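Catstead attic — the big tidy, February

Quick page, will sort the order later. The top room at Catstead has been on the list since we moved the stock out and we finally got to it. Started at 8:59, soup at noon, back up after. Meriem Benjelloun kept the list, everyone else ignored the list. Most of the gallery is still on Efe's phone. Captions are mine, complaints to me.

What got done

Shelves by the stairs. Emptied, wiped, put back in a diffrent order. Spare lightbulbs now live on the top one, paint tins on the bottom. Please leave them there.

Boxes. Went down to 65 from I don't want to say. Dilruba labeled the lot in green marker — if you can't read one, ask her.

The Ezzat lamp. Still no plug. Taha Slaoui says he'll do it this month. Kept for now.

Floor. Swept twice, mopped once. The bad board near the chimney is screwed down again, thanks Urmas.

Windows. Inside only. Outside needs the long ladder and somebody braver than me.

Cloths. We got through a whole pack, the Skesier ones, and they shed less than the old yellow ones. Wash at low heat, no softener, hang on the rail when your done. Five went home with people by mistake, can we have them back.

Tables last. Dry cloth first, then damp, then dry again. No spray on the wood, it leaves rings.

Still to do: curtains, the drawer of keys, the other half of the rugs. Next go is in 3 weeks, bring gloves. More pictures when Efe sends them over. 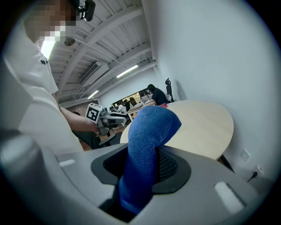 Blue microfiber by the round table, sloped ceiling overhead.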